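Tisora Table Set – data card and README

Version of 23 Feb 2024
Maintained from Prelbridge by one author, name further down

What is in the box

Tisora is a set of short robot arm recordings made at an ordinary table, together with the small method we wrote to make use of them. The method is called Flusilix. It asks a simple question of every moment in a recording: if the picture from one camera is poor, can the other camera and the joint readings tell us how much to trust it? I have been having a wonderful time with this question and I hope the data lets you have one too.

The set has 453 episodes. Each episode is one attempt at one instruction, such as "pick up the small cup" or "put the small cup by the mug". We kept the failed attempts. They are marked as failed in the episode file, and you can filter them out in one line, but please look at a few before you do. Some of the best material for Flusilix is in there.

Split

Training: 397 episodes
Held back for testing: 56 episodes

The test episodes were chosen before any model was trained, and they have not changed between versions. If you publish a number, please publish it on those 56 and say which version you used.

How a recording is made

A person drives the arm by hand controls while two views are saved side by side: one looking across the table at the arm, and one looking out past the gripper fingers. Joint positions, gripper opening and the driver's commands are saved along with the pictures. Instructions are written down before the attempt starts and are not edited afterwards to match what took place. An attempt that picks up the wrong thing keeps its original instruction and is marked failed.

We left the tables as people use them. I was keen on this from the start, and it has made the data far harder and far more fun than the tidy set we built first. 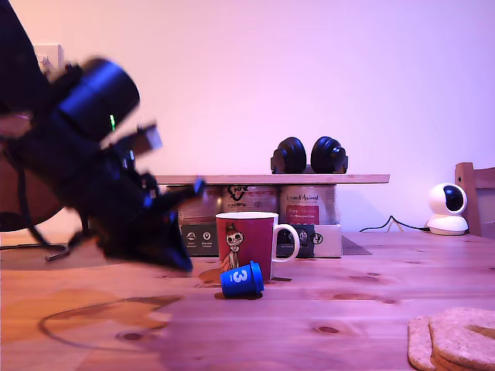 Flusilix gives each view a trust score at every step, and motion blur is the largest single thing that pulls the score down. A sharp background is no help if the moving part is smeared, so the score is worked out on patches and never on the whole picture. The fixed things on a table make good anchors: the red mug with the cartoon figure on it and the little blue cup lying on its side with a white 3 printed on it are easy to place, while the gripper fingers just above the wood are a soft streak. A plain whole-picture sharpness check passes a view like this happily. The patch score marks the fingers as doubtful and leans on the joint readings for them, then carries on using the picture for the cups. That is the whole idea, and it works better than I dared hope!

Cups lying down are a special case. The open end tells you a good deal about where the fingers could go, so episodes that include one have an extra field, open_side, giving the direction of the opening as seen from the across-table view. The values are left, right, near, far and unclear. Use unclear freely if you add labels of your own – a wrong direction does more harm than a missing one.

What each episode holds

instruction: one sentence of plain English
view_table: pictures looking across the table
view_grip: pictures looking past the fingers
joints: one row for each step
grip: how far the fingers are open, from 0 (shut) to 1 (fully open)
command: what the driver asked for
open_side: see above, present only where it applies
trust_table, trust_grip: Flusilix scores, one grid of patches for each step
result: done, failed or stopped

"Stopped" means the driver ended the attempt early. It covers everything from a slip of the hand to a lost connection. We don't split it further, as the notes from the early sessions are too thin for that.

Labels

Patch labels for checking the trust scores were made by hand on 1,000 steps picked at random from the training split. Each patch was marked clear, soft or lost. On 222 of those steps the first and second rounds of labelling disagreed on at least one patch, and both rounds are kept in the download so you can decide for yourself what to do with them. Most of the disagreement is between clear and soft. If you merge those two classes the task becomes much easier, and also much less useful, so please say so if you do it.

Colour

We do not correct colour. Lamps, screens and evening light all leave their mark, and the two views don't always agree with each other even within a single session. An early version of Flusilix used colour to match objects between views and it fell over badly. The current one matches on shape and position first and lets colour have a small vote at the end.

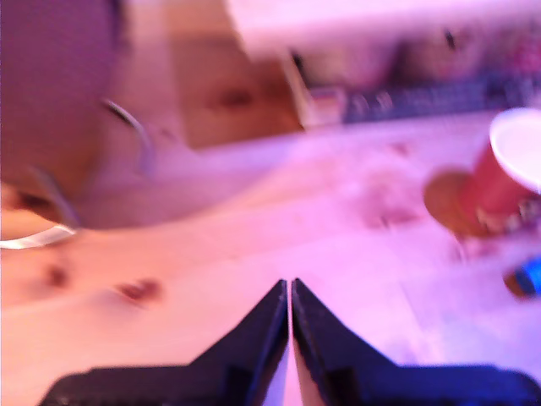 R. Harries

My favourite part of the whole project is the gripper view, so I have kept this section for myself. It is a rough place to work from. Everything moves when the arm moves, and the fingers take up a large share of the picture. In return you get something the other view can't offer: the gap. When the two tips nearly meet, with only a thin sliver of table between them, the width of that sliver can be compared with the grip reading. If both say the same thing, the trust score for the finger patches goes up, even in a blurred picture under a strong pink cast. If they part company, something is wrong with the timing or with one of the readings, and the step gets a flag.

This check found a clock fault in our own recorder. The gripper pictures were being stamped late by a small and steady amount, and none of us had spotted it by eye. All episodes in this version have been stamped again. If you have an older copy, please throw it away and fetch the new one.

Objects near the side of the gripper view need care. A red cup with only part of its body in the picture still counts as present in our labels, and so does a small blue object showing little more than a patch of colour. We don't guess at the hidden part. Boxes stop where the picture stops.

Results so far

I will keep this short, as the full tables come with the code. Training on all steps equally gave us a model that reached well on still moments and dithered during fast ones. Weighting the same steps by trust score calmed most of that dithering. Dropping the low-trust steps altogether was worse than either, which surprised me and has kept me happily busy all February. My best guess is that the blurred steps still carry good commands, and that throwing them out leaves holes just where the arm is doing the interesting part of the reach.

Things that still go wrong:

Dark fingers against a dark background get low scores even when sharp
Thin cables are often scored as lost
Stains and knots in the wood are sometimes taken for small objects
Long pauses by the driver lead the model to pause as well

Please don't use it for

Safety testing of any kind. Working out how strong a grip is, as there is no force reading. Claims about homes or workplaces in general: this is a small set with a handful of table layouts, and a model that does well on it has learned those tables.

Getting started

Unpack the archive, keep the folder names as they are, and run the check script before anything else. It counts the episodes, compares the stamps in both views and prints a list of anything that looks off. A clean copy prints nothing after the count. The viewer script plays both views together with the trust grids laid over them, and pressing the space bar steps through one reading at a time. I still lose whole afternoons to it.

Corrections to labels are very welcome – send the episode number, the step and what you think it should say. Changes go into the next version with a line in the change list, and old versions stay available apart from the ones with the clock fault.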